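# Jandalow grasp planner: frequently asked questions

Questions we get most often from people setting up Jandalow on a new arm. For installation, see the README. For message formats, see the interface notes.

**What does Jandalow do?**

It takes a depth image and a target label and returns a ranked list of grasps, each with an approach path. It does not move the arm. Motion goes through Forkasov, our controller, or through your own if it accepts timed joint positions.

**Do I need the Kiani perception package?**

No. Any detector will work if it publishes a mask and a label for each object. Kiani is what we test against, so bug reports are easier to reproduce if you use it.

**How many grasp candidates should I ask for?**

The default is 185. Raising it to 2,000 helps with cluttered shelves but slows planning on machines without a graphics card. Try the default first.

**Why does the planner reject every grasp on tall objects?**

Usually the collision margin is too wide. The planner grows the object on all sides before it checks the fingers, and a tall shape close to the wrist camera can take up most of the view. Lower `margin_mm` one step at a time and plan again. If that changes nothing, check that the gripper model in your config matches the fingers you have mounted.

**The object hides everything behind it once it is held. Is that a problem?**

Not for the grasp itself. A white cylinder held upright between two black fingers blocks a lot of the wrist view, and Kiani will drop any tracks it can't see. Set `hold_scene: true` and the planner keeps the last full map until the object is released.

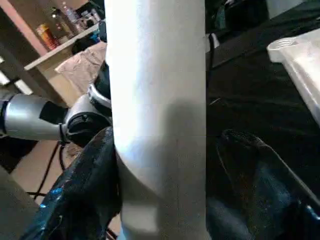 *Page last changed: July*

**Can I use the wrist camera for placing as well?**

Yes, but plan the place pose from the map saved before the pick. Live updates during transport tend to mark the held object as an obstacle. If you see the error `start state in collision` right after a grasp, this is the likely cause. Attach the object to the gripper link in the planning scene and the error should clear.

**Does it handle smooth, plain surfaces?**

Mostly. Plain white objects give the stereo matcher little to work with, and a shadow across the side can show up as a false edge. Turn on `fit_primitives` and the planner will fit a cylinder or box to the points it has - it fills the gaps well enough for a side grasp.

**What does error 716 mean?**

The planner and the controller disagree on the joint order. Export the joint list from Forkasov and paste it into the planner config. Don't sort it.

**Are loose cables included in the collision check?**

No. Only rigid links are modeled. You can add a keep-out box by hand in `zones.yaml`, and we suggest one wherever a cable hangs below the arm.

**Can I run it without hardware?**

Yes. The Ullus simulator ships with 847 recorded depth scenes. Start it with `ullus replay` and point the planner at the replay topic. Finger contact is simplified, so don't tune grip force there.

**Where do I report a bug?**

Open an issue in the tracker and attach the planner log, your config file and the depth image that caused the failure. Logs without a depth image can't be replayed.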